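# Handout 2: Learning a Grasp from Demonstrations

Rosario Cattaneo, 10 Oct 2025
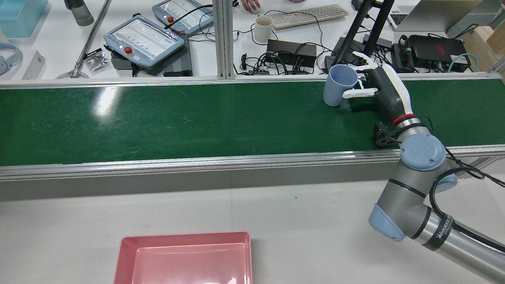 *Fig. 1. Hand holding the cup upright above the belt, fingers near the rim and thumb lower.*

In the Stonen method the policy does not predict joint angles directly. It predicts a short sequence of wrist poses and finger closures, and a separate controller follows them. Please keep these two levels apart in your report.

The September training set has 2,378 demonstrations. We trained one policy on 2,000 of them and kept the rest for validation.

Points to read before the lab:

- how the loss weighs the wrist against the fingers
- why a tapered cup is harder to hold than a straight one
- the effect of a longer sequence when the belt moves

For the exercise, repeat the training with two sequence lengths and plot both validation curves on the same axes.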